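Revirley Workshop Guide, Section 4: Opening and stripping a desktop tower
Revised March 19, 2022

4.1 Scope

This section covers the removal of the side panel, processor cooler, processor and hard drive from a full-size desktop tower. Laptops and all-in-one units are covered in Section 6. Power supply replacement is covered in Section 5. The power supply stays in the case throughout the procedure below.

The steps apply to towers received at the Prustham bench. Panel catches and latch positions differ between manufacturers and between models from the same manufacturer. Where the service sheet for a unit disagrees with this section, follow the service sheet.

4.2 Before you start

Have the following ready:

Phillips screwdriver, size 2
Wrist strap with ground lead
Lint-free wipes and isopropyl alcohol
Lidded tray for the processor
Parts tray with dividers
Job card

CAUTION: Shut the computer down and unplug the power cord from the wall before opening the case. Hold the power button in for 20 seconds after the cord is out.

CAUTION: Do not open the power supply housing. There are no parts inside it that can be serviced at the bench.

4.3 Opening the case

1. Disconnect all external cables. Write the job number on the card and place the card in the holder at the end of the bench.

2. Lay the tower on its side with the removable panel facing up. Check that no feet or trim pieces are hanging over the edge of the work surface.

3. Release the panel. Some models use a latch and others use screws at the rear. Slide the panel back before lifting. Forcing it upward bends the tabs along the front edge.

4. Store the panel upright, clear of the work area.

5. Clip the wrist strap to bare metal on the case. Painted surfaces do not give a reliable ground.

6. Vacuum loose dust from the vents and the floor of the case. Keep the nozzle off the motherboard.

4.4 Removing the cooler and processor

1. Unplug the fan lead at the motherboard. Pull on the connector, never on the wires.

2. Loosen the cooler screws in a diagonal pattern, two turns at a time, until all are free.

3. Twist the cooler slightly to the left and right to break the seal of the thermal compound, then lift it straight up. If it does not move, stop and see note 2.

4. Wipe the old compound from the processor lid and from the base of the cooler.

5. Press the retention lever down and outward until it clears its hook, then raise it fully. Open the metal frame.

6. Lift the processor by its edges and place it in the lidded tray. Close the lid before doing anything else.

At this stage the socket is exposed and must be protected from dust, tools and fingers.
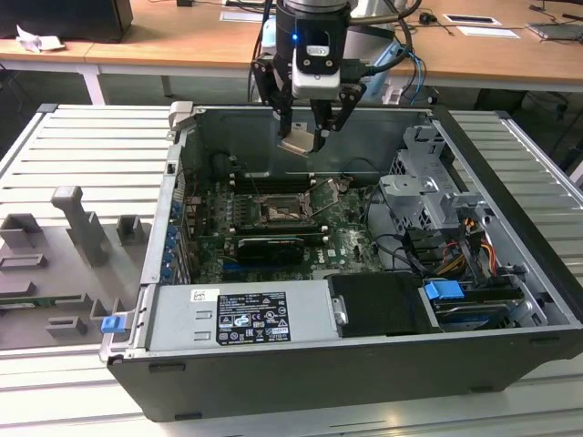

Figure 4-2. Dell tower on its side, panel and cooler off, socket lever raised. Memory slots are behind the socket; the power supply is along the near edge.

7. Fit a socket cover if the board will be open for more than 60 minutes. Covers are kept in the Panganiban cabinet, drawer 19.

Note 1: Do not touch the contacts in the socket, even with a gloved hand. Do not use compressed air on them. Report any contact that looks out of line on the job card and leave it as it is.

Note 2: A cooler that will not twist free has usually been in place for years. Refit the screws loosely, reconnect the fan lead and power cord, run the computer for a few minutes, and repeat 4.3 and 4.4 from the shutdown.

4.5 Removing the hard drive

1. Find the drive bay. In the unit in Figure 4-2 the drive sits in a lower bay, in a dark caddy with a bright blue plastic release tab.

2. Unplug the data cable and then the power cable from the drive.

3. Operate the release and draw the caddy out in line with the bay. Support the drive with the other hand as it comes clear.

4. Leave the drive in its caddy unless the job card calls for the bare drive.

5. Label the drive with the job number and place it in an antistatic bag.

CAUTION: Drives may hold customer data. Do not connect a removed drive to any bench computer. Hand it to Trinity Halvorsen or place it in the locked Sovano box.

4.6 Small metal parts

Put screws, brackets and plates into the parts tray as they come off - not on the bench, and not on the floor of the case. A loose screw under a motherboard can short it at the next power-up.

Before closing the case, tilt it gently and listen for anything rolling. Remove whatever is found and match it to the parts tray.

4.7 Records

Enter the parts removed on form 208, one line per part, with the serial number where there is one. Copy serial numbers from the part itself and not from the outside of the case. Units returned in January and earlier use the old form and do not need to be re-entered.

Questions on this section go to Nabil Daher. Refitting is covered in Section 7.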